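5.3 Recording two-handed examples with the stand task

This section covers one recording session with a pair of Planik hand-held grippers and the wire stand from the Fernex task kit. Complete section 5.2 (clock sync and finger travel check) before you start. If the grippers have been powered off since then, repeat the clock sync. The finger travel check does not need to be repeated.

A full set for this task is 40 accepted takes per operator. Rejected takes do not count toward the set and should be left in the session folder.

Preparing the table

1. Clear the work surface of everything except the stand. Scuffs and pen marks on the surface do not affect tracking and need not be removed.

2. Place the stand with its ring base flat on the table. The entire ring must rest on the surface. If it rocks, bend the rim by hand until it sits level.

3. Open both grippers fully and look at the pads. Some fraying at the edges of the foam is normal. Replace a pad if the foam has lifted from its plate or if bare plate shows on the gripping face. Part numbers are in Appendix B.

4. Start the Divuline recorder on the host computer and select the task "stand_two_hand". The status line should show both grippers as READY. If only one appears, see 9.1.

Note: The ring base must be completely inside the view of at least one gripper camera at the start of each take. The top of the rod may be outside the view.

Starting position

Hold each gripper with its fingers open and nothing between them. Keep the pads clear of the stand. The recorder stores the first 65 frames as the rest segment and uses them to set the zero point for finger width, so do not squeeze the trigger during this time.
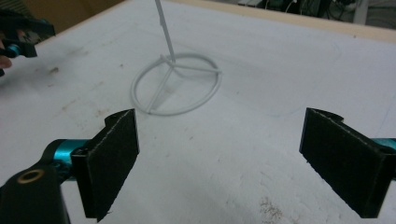
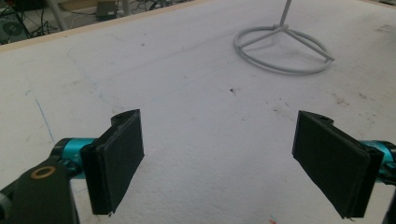

Gripper camera views with the fingers open and the base of the stand in view.

Vary the position of the stand from take to take. Move it by at least the width of the ring and change the direction of the spokes. A set recorded with the stand in one spot will train a policy that reaches for that spot, and the checker in 5.5 will refuse the set.

Recording a take

1. Press the foot switch once. Wait for the short tone, which marks the end of the rest segment.

2. Bring the first gripper to the rod and close the fingers on it. Close at an even speed. Do not tap or regrip.

3. Bring the second gripper to the rim of the ring from the opposite side and close on the wire.

4. Lift the stand straight up with both grippers until the base is clear of the table. Hold for a count of two.

5. Lower the stand until the ring is flat, then open the second gripper first and the first gripper last.

6. Back both grippers away from the stand and press the foot switch again.

Caution: Do not pull the grippers apart while both are closed on the stand. The wire will bend before the fingers slip, and a bent stand must be taken out of the kit.

Caution: Keep your free fingers behind the trigger guard. Resting a finger on the rail can hold the jaw short of its full travel and give a false width reading.

Rejecting a take

Press and hold the foot switch until the long tone sounds. Reject the take if:

– the stand was dropped or tipped over
– either gripper closed on the other
– a hand, sleeve or cable crossed between the fingers of either gripper
– the trigger was moved before the short tone

A slow take is not a bad take. The recorder allows 1000 frames and stops by itself at the limit. Takes that reach the limit are marked LONG and go to manual review.

A missed first grasp may be kept if you recover without putting a gripper down. Press R on the host keyboard after the take so that it is tagged as a recovery. The Ndung'u trainer reads recovery takes separately and can leave them out of a run.

Ending the session

1. Choose Close Session. Do not unplug the grippers until the file count on the screen stops changing.

2. Check the number of accepted takes against your log sheet. If they differ, write the recorder's number next to yours and leave both.

3. Set the grippers in the charging cradle with the fingers open. Foam left under pressure overnight takes a set and will throw off the width reading at the next session.

Error 122 at this stage means that one camera file is shorter than the other. The session can still be closed – the affected takes are moved to the folder "unmatched" and can be repaired as described in 9.4.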